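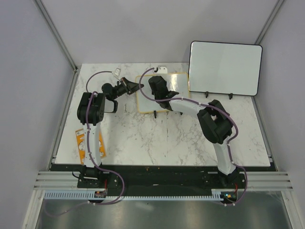
Small whiteboards for the kitchen: frames, ghosting and where to put the thing

tallowbrick wrote:
Opening question for the hive mind, as I've now bought 3 of these in a year and my household regards it as a condition. I want a small whiteboard for shopping lists and the bin rota, and I want it to live flat on the worktop, because every wall in our kitchen is either tile or window. A big one on the wall is plainly better for planning a month. The little yellow-framed sort, laid flat on a marble-patterned top, is what I'm after, and the yellow earns its keep, as white board on white-and-grey pattern would otherwise vanish the moment you put a cereal box near it. Ours (bare aluminium edge) has been lost twice under the post. What do people use, and does the surface last?

gannetfoot wrote:
Flat is wrong. Flat boards become trays. Within a week yours will have a mug on it, and within two weeks a ring where the mug was, and then you'll be writing "milk" around the ring like a cartographer avoiding a swamp.

I had one in the hall at Drultdale before we moved. It held keys for 9 months and I don't believe a word was ever written on it.

tallowbrick wrote:
Ours has held a mug. I'm not prepared to say for how long.

Oddment_Jar wrote:
Disagree with gannetfoot. I've had a flat one next to the kettle for years and it works because it's small. If there's no room for a mug and the pen, the pen wins. People go wrong by buying the larger size "to be on the safe side" and then they own a tray.

Coloured frame, yes. Mine's red. I can find it with no glasses on.

The surface is the bigger question. The cheap ones are painted and will ghost by the second month whatever you wipe them with. The enamel ones don't, or not so as you'd care. I paid extra for a Prendergast and would again, though the corners are plastic and one has gone walkabout.

sevenpence wrote:
Prendergast are fine, but check which range. The basic one is painted as well, they just don't say so on the front. Mine ghosted. You can still read "ring dentist" on it in a certain light, and I did ring the dentist, in January.

Oddment_Jar wrote:
Fair, I've got the dearer one. I should have said.

plimsoll_line wrote:
Has anyone mentioned pens? Half of what gets blamed on the board is the pen. I bought a box of Gomusell fine tips when the local stationer was closing, 500 of them, and before anyone asks, I thought it said 50. They write nicely and come off with a dry cloth if you get to them the same day. Leave them over a holiday and you'll need the spray.

Also store them lying down. Tip up and they dry out, tip down and they leak into the cap.

gannetfoot wrote:
Five hundred pens.

plimsoll_line wrote:
I have 301 left. Would you like some?

gannetfoot wrote:
I would not. I have a wall calendar and a pencil, like a Christian.

tallowbrick wrote:
Back to the worktop if we may. Does the board slide about? Ours is a smooth laminate and the old one used to set off across it whenever anyone pressed hard on a full stop.

Oddment_Jar wrote:
Rubber feet. The little clear stick-on ones meant for cupboard doors, one under each corner. They also keep the back out of puddles – a painted steel back will rust and leave you an orange rectangle to remember it by.

sevenpence wrote:
Feet, yes, but then crumbs get under. I gave up and used two strips of the magnetic tape and put mine on the side of the fridge. It's where the food is, which is where I find out what we've run out of.

tallowbrick wrote:
Fridge is built in. Wooden door. I've been through all the stages of grief with that fridge.

sevenpence wrote:
Ah. Lean it, then? Plate stand, against the back wall. A rounded-corner board looks quite smart propped up and you can't put a mug on it.

gannetfoot wrote:
Thank you. As I said in the first place.

Oddment_Jar wrote:
You can't write on a leaning one without holding it with the other hand, and my other hand has a teabag in it.

tallowbrick wrote:
Right. I've ordered the small enamel one in yellow from Tamora, plus a sheet of clear feet. It can lie flat by the bread bin until it misbehaves, and if gannetfoot turns out to be correct about the tray business I'll buy a plate stand and say nothing to anyone.

plimsoll_line wrote:
Do you need pens?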